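Chapter 4
Circuit Boards, Terminals and Bench Practice

Learning outcomes

On completing this chapter, students will be able to identify the principal components of an assembled circuit board, describe the purpose of a screw terminal block, and prepare a work surface for inspection and wiring.

4.1 Introduction

An assembled board is seldom handled by itself. It arrives at the bench with its leads, connectors and paperwork, and the technician must be able to recognize each part before any conductor is attached. The Wadmont training program, on which this unit is modelled, devotes its first 12 hours to recognition alone. Students are advised to follow the same order.

Boards are not always rectangular. The outline is set by the enclosure, and openings may be cut through the board to clear a shaft, a fastener or a bundle of cable.

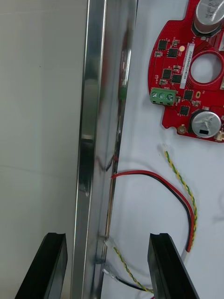
Figure 4.1 Red circuit board with green three-position screw terminal block. Note the circular cutout and the upright silver capacitors.

Integrated circuits in square packages are soldered flat to the surface, with much smaller surface-mount components placed between them. Electrolytic capacitors stand well above the board and are easily damaged by careless stacking. Their value is normally printed on the case; a part marked 460 μF, for instance, must never be replaced by guesswork.

Screw terminals allow a conductor to be removed and refitted without solder. The colour of a wire's insulation should be recorded before it is disconnected. Colour conventions are treated in Section 4.3.

Before You Begin

Review the bench safety rules on page 49. Record the label number of your assigned board in your logbook, and have the entry initialled by your instructor.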